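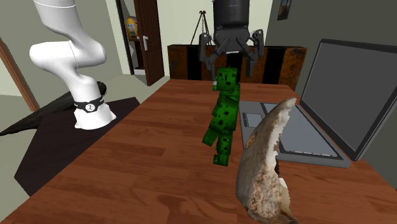

*Gripper open over the green blocky chap, laptop next to him.*

**morven_h:** My sim arm at home is finally doing things! I've modelled the room, table and all, and I'm trying to get a decent grasp on the toy. 61 tries since Friday and I keep fiddling with finger spacing.

**asalinas:** Spacing's fine, I reckon. Check your friction first.

**morven_h:** Hmm, not convinced, I've doubled it twice already. Wrist view, with his little red eyes:
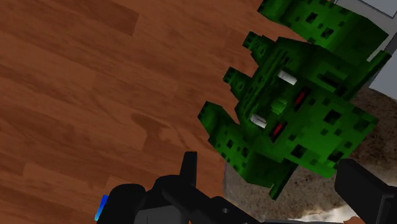
**Araceli:** Friction won't save you if the collision mesh is one big hull. Split it per block and try again.

**asalinas:** Still say friction, but do the mesh too.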